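Suturing and Tissue Handling, Session 4
Handout: what a row of stitches can and can't tell you

Reading before Tuesday: the Lauritsen lab notes on needle control, pages 20 to 28. Skim the section on "economy of motion." I have complaints about it, see below.

Where we left off

Last week we tied on foam pads. Foam is polite. It stays put, it doesn't shine back at you, and it forgives a needle dragged through at the wrong angle. Most of you left with tidy rows and a good opinion of yourselves. Please put that opinion aside until you have worked on something slippery.

Kerstin Brekke asked a fair question at the end of class: if the knots look even, isn't the work good? My answer was "maybe," and I'd like to defend it.

What a finished knot shows

A finished interrupted stitch gives you a few facts. You can see where it sits, how long the tails were left, and whether its neighbors are lined up with it. You might see puckering if it was pulled too hard. The depth of the bite is hidden, and so is whether the first throw slipped before the second locked it. A surface inspection is a surface inspection. The Lovbridge scoring sheet gives 44 points for appearance, and I have never seen a convincing argument for that number. We will use the sheet, since the program requires it, but write your own comments in the margin.

On tails: the usual teaching is to leave them long enough that the knot can't work loose and short enough that they don't irritate. Everyone agrees with this and everyone cuts a different length. Depending on the material, the tails may splay out stiffly or lie flat. Neither one proves anything about the knot underneath.

Needle and thread between stitches

The part I want you to watch is the part most textbooks rush through, with a knot or two already placed and the needle up off the tissue. The curve of the needle matters here. Its point is sharp at every moment, including the moments when you aren't thinking about it. Ask yourself where the point is, which jaws are near it, and where the thread is lying. Slack thread likes to wrap around whatever is closest, and a loop around the body of an instrument can be part of a throw or it can be a tangle. From a single look you often can't tell which.

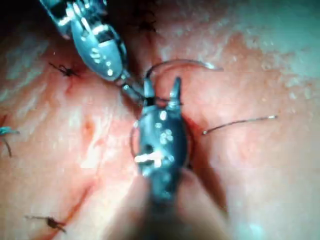

Three claims to be suspicious of

1. "Always grab the needle two thirds of the way back." A decent starting point, and a bad law. The best spot shifts with the size of the needle, the angle you need and how tough the tissue is. Malachy Sheehan and Birutė Kazlauskienė will demonstrate different grips on Tuesday, and they do not agree with each other. Take notes on both.

2. "Fewer movements means better technique." This is the economy of motion argument from the Lauritsen notes. Their comparison had 2 groups, and the faster group was also the more experienced one. So did they do well through moving less, or did they move less through being good already? The notes don't say. Slow, extra adjustments before the bite are cheap. Adjustments after the point has gone in are the ones that tear things.

3. "If the light is good, you'll see the thread." Wet tissue throws back bright spots, and so does polished metal. Dark thread usually stands out well against it, but the tip of a needle can pass for one more highlight. Follow the curve from the thick part toward the point before deciding which glint is which.

In class

Work in pairs on the Kalari practice tissue, kept moist. One person stitches, the other watches and says out loud where the needle point is. If the watcher loses it, stop. Place one interrupted stitch, trim, then start the next without straightening the first. I want to see your real spacing.

Joaquín Bustos has the spare needle packs. Used needles go in the sharps container, never back on the tray.

To hand in

One page on a stitch you thought was good before you cut it open. Say what the surface suggested and what the section showed. Tarmo Raudsepp will collect these at the start of the next session.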